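Parallel gripper fingers drifting out of line, shared shop build

Posted in: Home and Shop Builds

krawl_space
2025-10-09
I'm putting together a hand-held gripper at the shared shop and could use some advice on the fingers. They're printed, black, with small round holes in the top face. The linkage is driven by a single servo through two meshed gears, and each finger rides on its own pair of pins.

With no load they open and close fine. After 600 cycles on the bench the left one lags behind the right when closing, so whatever I'm picking up gets pushed sideways before the right finger lets it center. I've reprinted the left finger once with more perimeters. Same lag.

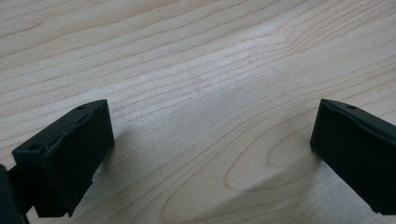

The servo is a Muvus, the mid-size one, running off a 5 volt supply. Gears are printed too. I want to get to 2000 cycles before I touch anything. Is this a finger problem or a gear problem?

lalterer_fan
Gear problem. Reprinting the finger won't do anything if the play is in the mesh. Hold the servo horn still and wiggle each finger by hand. If the left one moves more than the right, pull the gear and look at the bore. Mine went oval in June and I spent two weeks blaming the fingers.

Ga-eun Ra
I'd check the pins first. A printed bore on a steel pin wears faster than gear teeth do at this size. Drill the holes out and press in brass sleeves. Lalterer sells short ones in a mixed bag.

lalterer_fan
Sleeves are fine, but if the gear is slipping on the shaft he'll have nice sleeves and the same lag.

Ga-eun Ra
Sure, but he can check the pins without taking the servo out. Start with the part that's easy to get to.

krawl_space
Did the wiggle test. Left finger has more play, and most of it is side to side, not in the closing direction. So that sounds like pins?

plusano_pete
Side to side is pins, yes. What filament? I ran the Plusano nylon for a set like this and the bores held up a lot longer than PLA. It does need to be dried first.

krawl_space
PLA. It's what the shop keeps on the shelf.

bench_dog
I disagree with going to nylon for the fingers. They flex too much at the tip and you lose your grip on anything heavy. Keep the fingers in PLA and print only the linkage arms in nylon.

plusano_pete
Depends how thick the arms are. Mine didn't flex enough to matter.

Ga-eun Ra
Put the sleeves in before changing material. If you do both you won't know which one fixed it.

krawl_space
OK. Sleeves in both arms, same PLA, then another run. I'll borrow the Krawczyk reamer from the metal side so the holes come out square. Will post the play again at 600 and at 2000.

lalterer_fan
Mark the gear and the shaft with a paint pen before you start. If the marks drift apart, you have your answer on that too.

krawl_space
Marked. Running it tonight.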